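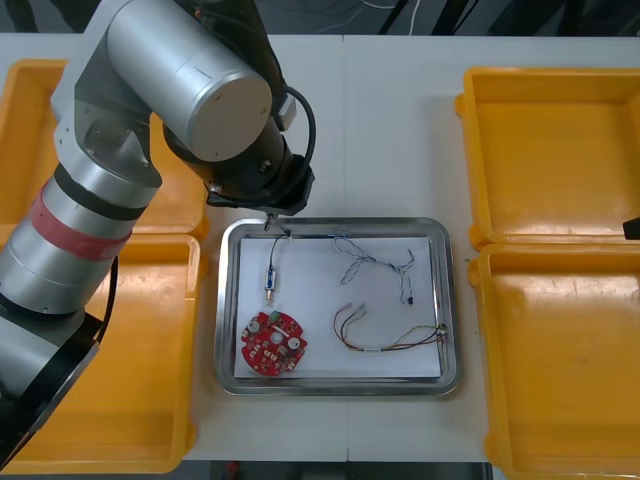 Sorting cell at Pultside: one arm, one steel tray, four yellow bins.

Theano Tsoukalas asked for two arms and got one. "I also asked for a window," she says.

She buys equipment for Pultside, where returned parts are sorted. The arm was the easy bit to price. The bins came to 467 pounds – "for bins" – and the firm's first quote left out the cabling, the training and the table.

Jivmont wanted an 18-month service contract. She took 12 and put the difference towards spare grippers.

Would wire harnesses be simpler by hand? "Ask me when the budget's spent," she says. The second arm is pencilled in for June.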